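Zulow Bench Cell Kit
Guarding, speed limits and set-up notes for shared tabletop work

Part no. ZBC-400
Supplied by Prostico

Overview

The Zulow Bench Cell Kit turns an ordinary work table into a marked-out cell for one light robot arm handling household-size objects. It is meant for test rooms, training rooms and small labs where people load the table by hand between runs. The kit covers the stop circuit, the floor and table marking, the speed limiter and the paperwork. It does not include the arm, the gripper or the table.

The kit does not make an arm safe by itself. The buyer must carry out a risk assessment of the whole cell, including the tool and everything the tool may pick up. ISO 12100 gives the general method for this. ISO 10218 deals with industrial robots and their integration, and should be read by whoever signs off the cell.

What is in the box

Limiter unit with key switch, set at the factory to 247 mm/s at the tool
Two stop buttons with cable
One three-position enabling switch
Floor tape, yellow and black
Table corner markers, adhesive
Cell log book and object sheets
Mounting plate and fixings

Speed and reach

The limiter has two modes. In set-up mode the tool is held to 247 mm/s and moves only while the enabling switch is in its middle position. In run mode the limit is lifted and the floor zone must be clear of people. The key should be taken out and kept by the person in charge of the run.

Floor tape is laid 300 mm beyond the furthest point the tool can reach with the longest listed object in the grip. Measure to the end of the object. A long item held across the fingers can add a good deal to the swept area, and this is the error we find most often when checking cells. The taped distance is a marking rule for this kit. It does not replace a separation distance worked out from the stopping time of your own arm.

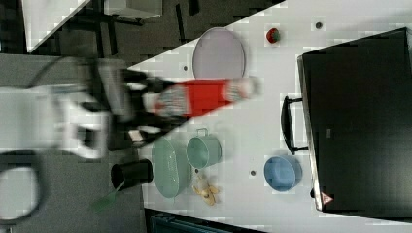
Objects should be listed before the run on the sheets provided. Enter the length, the weight, the surface and whether the item can roll. Cups, bowls and other rounded items need a note of how they will be placed, on the base or on the side. Items with an edge or point are entered on a separate sheet and need a second signature.

Appliances used as props are treated as fixed obstacles. Before the first run:

Unplug the appliance and secure the lead.
Check that doors and lids stay shut when the table is knocked.
Leave warning labels in place and readable.
Enter the outline in the arm controller as a keep-out volume, with handles included.

Small items near the table edge are allowed if the sheet says so. Nothing on the floor inside the tape should need to be picked up during a run. If something falls, it stays there until the arm has stopped and the key is out.

Gripper settings

Set grip force for the lightest object that could be crushed, then confirm that the heaviest is still held when the arm stops hard. If one setting cannot do both, split the list into two runs. The gripper must keep its hold when power is lost. Grippers that open on power loss are not supported.

Stop circuit

Both buttons are wired in series on two channels. Fit one within reach of the loading side and the other outside the tape. Test each at the start of every shift and enter the result in the log book. After a stop, restart needs a reset at the limiter and a separate start command.

Technical data

Supply: 24 V DC
Limiter housing: 300 x 400 mm, wall or frame mounting
Mounting: indoor use only

Revision notes

Rev. C, January. Object sheet now has a column for items that roll. Enabling switch cable changed to a screened type. Text checked by Yetunde Dauda and Chidubem Nnaji.

Related items

Arivby spare stop button
Wijaya table clamp set
Object sheets, refill pad

Technical questions: Ebere Yusuf, Prostico cell support. Please quote the serial number on the limiter door.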